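Ticket: Huna tissue box cover, rattan – cover lifts off the table with the tissue
Product: Huna cover, rectangular, natural
Bought from: Gwynne home shop, August
Opened by: Chia-jung Tsai
Handled by: Ming-te Shih, Larmont customer help
Status: Open

Chia-jung Tsai, first message

I bought the rectangular Huna cover for the side room and have used it for a few weeks. When I pull a tissue out, the whole thing comes up with it. It tips, slides across the table, and about half the time the tissue tears at the slot. I have to hold the cover down with the other hand.

It is worse when the packet inside is new and full, and it gets bad again near the end. In the middle of the packet it works fairly well.

The weave itself is good and nothing has snapped or come loose. I would prefer to keep it if there is a way of making it behave.

Ming-te Shih, 10.15

Thank you for getting in touch, and sorry it is being a nuisance. Please could you tell me:

1. Which tissues you put in it, and whether they are in their cardboard box or in a soft packet.
2. Whether the slot feels rough if you run a finger along the inside edge.
3. What it stands on.

The Huna is made to go over a cardboard box. Soft packets will go in, but they move about more.

Chia-jung Tsai, 11.40

1. Soft packets, from Gwynne, sold in a bundle of 8. Each one has 140 sheets. No cardboard.
2. One of the short ends of the slot has a strand end that catches. The rest is smooth.
3. A wooden table, the square Estitz one in the pale finish. The top is smooth and fairly slippery. Paper slides off it too.

Ming-te Shih, 13.05

That is helpful. There may be two separate problems, the catching strand and the light weight, so please try them one at a time. Otherwise we won't know which one made the difference.

Step 1. Take the packet out. Turn the cover over and look at the inside of the slot in good light. If the loose end is longer than a grain of rice, trim it with nail scissors, close to the weave but without cutting into the band that goes round the slot. If it is shorter than that, press it flat and put a dot of clear wood glue on it. Leave it until the glue is fully dry.

Step 2. Put the same packet back and pull ten tissues, straight up, with one hand. Note how many tear and whether the cover lifts.

Please don't sand the slot. Sanding raises more fibres and makes it rougher.

Chia-jung Tsai, 16.30

Done, with scissors. It was longer than I thought.

Ten pulls, straight up, packet a bit under half used:
Torn: one
Cover lifted clear of the table: four
Cover slid but stayed down: two
Came out properly: the rest

So the tearing is much better. The lifting is the same as before, or near enough.

I also tried pulling towards me at a low angle, which is what people do when they are sitting down. The cover slides every time and turned right round once.

Ming-te Shih, next morning, 9.20

Good, so the strand was the cause of the tearing. We can leave that part alone.

For the lifting, could you weigh two things on a kitchen scale: the cover on its own, and the cover with a full packet inside?

Chia-jung Tsai, 9.55

Cover on its own: 300 g.
Cover and a full packet: nearly 400 g, the scale kept flicking between two numbers.

Ming-te Shih, 10.30

The cover is the weight it should be. The packet is on the light side compared with a boxed set, and it has nothing to stop it riding up. What happens is that the top of the packet is pulled against the underside of the slot, grips there, and takes the cover up with it. A full packet presses against the slot from the start. A nearly empty one is loose enough to be dragged up into it. That matches what you said about the middle of the packet being fine.

Please try the following, in this order, with ten pulls after each:

a) Take the first fifteen or so sheets out of a new packet before it goes in, and keep them for the kitchen.
b) Put a strip of double-sided tape along the bottom of the packet and stick it to a piece of stiff card cut to fit inside the cover.
c) Put four small rubber feet on the bottom rim, one at each corner. Clean the rim with a dry cloth first. Water makes rattan swell and the feet won't stick.

If you do all three and it is still lifting, I will send out the base tray from the larger cover. It can be made to fit.

Chia-jung Tsai, two days later, 14.10

Results.

a) New packet with the top sheets taken out. Torn: none. Lifted: three. Better than a full packet, no better than a half one.

b) Card and tape. I used the back of a writing pad. Torn: none. Lifted: one, though the card came away from the tape on the last pull and I had to stick it again. The card is not fixed to the cover, so if you tilt the cover far enough the card and the packet shift together.

c) Rubber feet. I only had the clear sort for cupboard doors. No more sliding on straight pulls, and very little at a low angle. Two of the feet came off within the day. The rim is uneven and they only touch the high parts of the weave.

So the sliding is more or less dealt with if I can find feet that stay on. It still comes up when someone reaches across and pulls hard, and then it goes over on its side and the tissues start coming out through the open part. Moving it from one place to another is the same. You have to keep a hand under it.

I think it needs something to close it – a tray, or even two bits of ribbon tied across. Is the base tray from the larger cover rattan as well, and does it clip or does it just sit there?

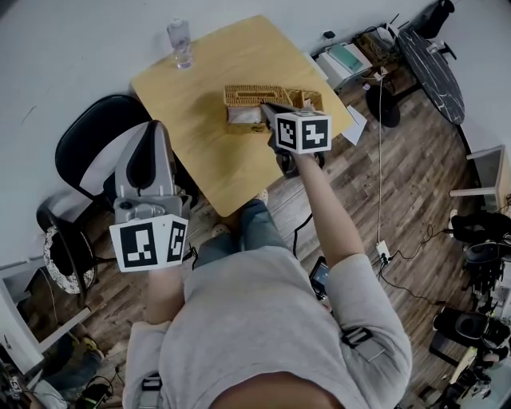

Ming-te Shih: the tray is thin board, not rattan, and it doesn't clip. It has two cotton loops that go over small wooden pegs, and I'll put the pegs in the same envelope. Push them through the second row of weave up from the rim, one on each long side, then hook the loops over. It will need trimming at one end to fit yours. Leave the card out once the tray is on, but keep the tape, and put the rubber feet on the tray where the surface is flat. I'll keep the ticket open until you have been through a whole packet with it.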